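3.2 Disassembly of the Desktop Unit

The second unit came from the Sotham batch and was assigned the label Eynon. The aim of this stage was to record how many steps are needed to reach each part that could be reused, and whether the order in the service notes holds up on an older case. Work was done on a Saturday in the Skuveneck lab. The time limit was 120 minutes, including note taking.

The tower was laid on its side so that the motherboard faced up. The side panel is hinged and was folded out flat – it does not have to be taken off the chassis. No cards or drives were pulled until the layout had been recorded.

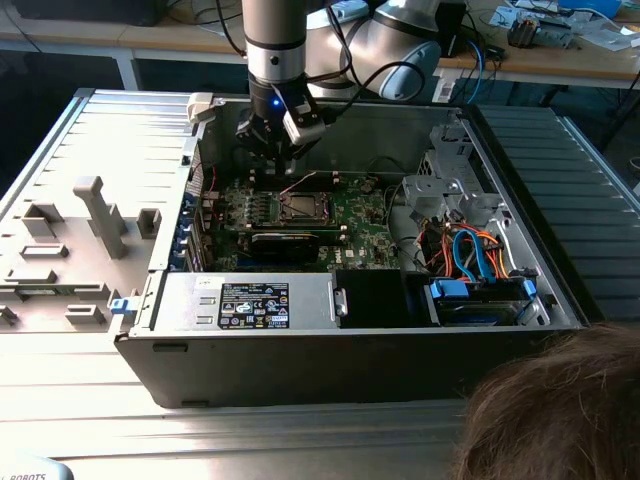
Figure 4. Interior of the tower with the side panel open. The graphics card is seated below the CPU socket; the power supply is at the lower front.

The expansion slot covers are held by blue plastic retention clips, so the graphics card was listed as the first part to come out. Memory was listed second. The power supply was left for last, as its cables cross the route to other parts and had to be unplugged one at a time.

Parts were bagged by type and entered in the Flundolari sheet with slot position and condition. Screws were kept by step, not by size – this made reassembly slower to prepare but easier to check. Results for both units are compared in Section 4.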